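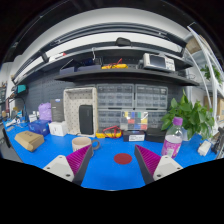 *My end of the bench: mug, water bottle, plant.*

## Leaves on my potted plant droop every afternoon, then look fine by breakfast. Am I overwatering?

Okay so I've had a houseplant on the bench in my workroom since I moved to Vusa, and up until January it did great. Now every day at 2 p.m. or so the leaves start to sag, and by the time I'm cleaning up they're hanging like wet socks. Next morning they're back up again! I come in with my coffee and it looks like I imagined the whole thing.

I lost the tag ages ago, so please don't ask me for the Latin name. Broad green leaves, pretty bushy, grows toward the window if I forget to turn it.

What I've been doing:

- Water whenever the top looks dry (sometimes that's daily, sometimes I forget over a long weekend)
- 200 ml each time, because that's what my little measuring cup holds
- Fabbri liquid feed every other week, a capful in the can
- Heater under the bench on low, mostly in the mornings

The pot is plastic and sits inside a nicer pot with no hole. I did find water in the bottom of the nice pot last week, quite a bit of it, and poured it out. My sister-in-law says it's root rot and I should toss the thing. I'd really like to not do that, I've gotten attached.

Should I repot now or wait for spring? And is the afternoon thing a watering problem or something else?

---

### Answer (marked as helpful)

Don't toss it! A plant that picks itself up overnight still has working roots. When roots are truly rotten the leaves go limp and stay limp, and you usually get yellow ones at the bottom and a swampy smell when you stick your nose in the pot.

My guess is you've got two things going on. The water sitting in the outer pot is one. Lift the plastic pot out, water it over the sink, let it drip for a good while and then put it back. I do all of mine on the same morning and line them up in the bathtub, which my family has opinions about.

The other one is the heater. Warm air blowing up past the leaves pulls moisture out faster than the roots can bring it in, so by mid-afternoon it's behind, and then it catches up at night. You said the heater's on in the mornings, so the timing fits pretty well. Try moving the pot to the other end of the bench for a week and change nothing else. If you change the spot and the water and the feed all at once you'll never know which one did it (ask me how I know).

On watering, forget the cup. Push your finger in to the second knuckle. Dry down there, water it until it runs out the bottom. Still damp, leave it alone and check again in 2 days. A small dose every day keeps the top wet and can leave the lower roots bone dry or sitting in a puddle, depending on the pot.

I'd skip the feed until the days get longer. I killed a very nice fern in Virkarura by feeding it all winter, and I still feel bad about it.

As for repotting, slide it out and look. White or tan firm roots, put it right back. Brown and mushy, trim those bits off and give it fresh mix now, don't wait for spring.

---

### Answer

could be rootbound. mine did the exact same thing and it was nothing but roots in there, like a bird's nest. went up one pot size and it quit drooping. didn't even change the watering

I used the Ita indoor mix, it's fine, kind of dusty

---

### Answer

I've kept houseplants since 2000 and I agree with most of the first answer, but check your light too. If the afternoon sun comes straight in on that bench, the leaves can sag from that alone, heater or no heater. A thin curtain fixed it for me.

I'd also go easy on the finger test if the mix is old. Old peat shrinks away from the sides of the pot and the water just runs down the gap, so it comes out the bottom right away and you think you've done a great job. Set the whole pot in a bucket of room temperature water for half an hour and then drain it.

---

**Comment from the asker:** Thank you all!! Slid it out tonight and the roots are mostly white, with a couple of brown ones I snipped. No bird's nest. Moved it away from the heater and I'm leaving the feed in the cupboard. Will report back if it sulks.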